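Zededlow Travel Trailer Club
Minutes of the members' meeting, 2020-10-07 (held online)

Present: Drita Stan (chair), Kalliopi Spahić, Fatos Trajkovski, Danica Petkov (minutes). Apologies: Snežana Golob, on the road with patchy signal.

1. Season so far
Drita opened by welcoming the new faces — membership is now 52 households, our best ever! The Tetteh Lake weekend went ahead with every rig on its own pad and meals cooked separately. Everyone who went wants to go again.

2. Winter storage
Fatos has a quote from Kasel Storage of $416 per trailer for the winter, under cover, with power for a battery charger. Members loved the covered part. Kalliopi asked if cushions and bedding can stay inside. Fatos says yes, but his own always come home and live on the sofa until spring. Agreed to accept the quote.

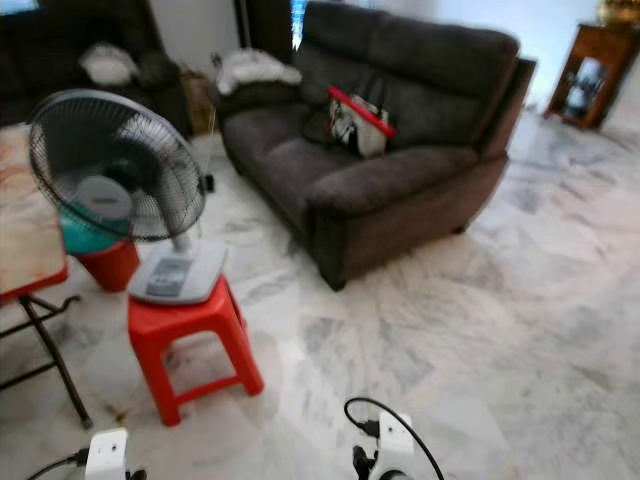

3. Club funds
Balance is $2835 after the Tetteh Lake deposit came back. Agreed to spend up to $400 on a shared tire inflator and two leveling kits. Danica to order.

4. April rally
Julteo Campground will hold a loop for us in April and will refund in full if the county closes sites again. Great news, and thanks to Snežana for all the phone calls. Kalliopi will draw up a route with fuel stops long enough for the bigger rigs.

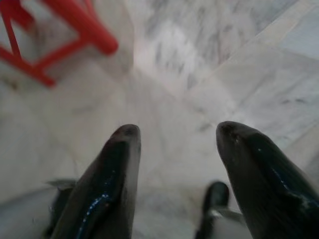
5. Floor repairs
Fatos has finished the soft spot by his trailer door and is delighted with it. He cut back to sound wood, treated the edges and laid new ply. Vinyl comes next, and he and Drita had a happy back-and-forth over color. She is all for a pale floor like the one between the two dark gripper fingers, as it makes a small trailer feel bigger. Fatos worries about mud. Samples to be shown next time.

6. Any other business
Danica has a spare awning pole, free to any member. Kalliopi to check the club's hitch lock key is still with Snežana.

Meeting closed after a quick video tour of Drita's new curtains.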